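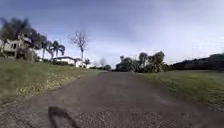
Figure 1. Paved road between grass verges.

Narrative Distance in the Political Comic Novel: A Reading of Grasdale
Student project report, Contemporary Fiction module
Dorottya Katona and Aušra Rozīte

1. Aim

The project examines how the novel Grasdale keeps its reader at a distance from its main character, a regional governor named Sandoval. Reviews tend to treat the book as a plain attack on officials. We wanted to test that reading against the text.

2. Material

We used the Polus paperback, which runs to 400 pages in 23 chapters. The sequel, Pleketitz, was left out. Sandoval appears in it only as a voice on the telephone.

3. Method

Each chapter was divided into passages of 300 words. A passage was marked "inside" if it reported Sandoval's thoughts and "outside" if it gave only speech or action. Letters and minutes of meetings were marked separately. Katona coded the odd chapters and Rozīte the even ones. Disputed passages were settled by discussion on Monday afternoons.

4. Findings

Inside passages are common up to the dam inquiry in chapter 9. After that they become rare, and the minutes take over much of the story. The jokes change as well. Early on they depend on what Sandoval believes about himself; later they depend on what the clerk chooses to record.

The final drive out of Grasdale is told wholly from outside. Sandoval speaks twice, both times to ask for the window to be closed.

5. Limits

Free indirect speech was hard to code, mainly in chapters 4 and 6. We marked it as inside when the wording matched Sandoval's own habits of speech. A stricter rule would move several passages to the other group. The coding sheet is in Appendix A and the disputed passages are in Appendix B.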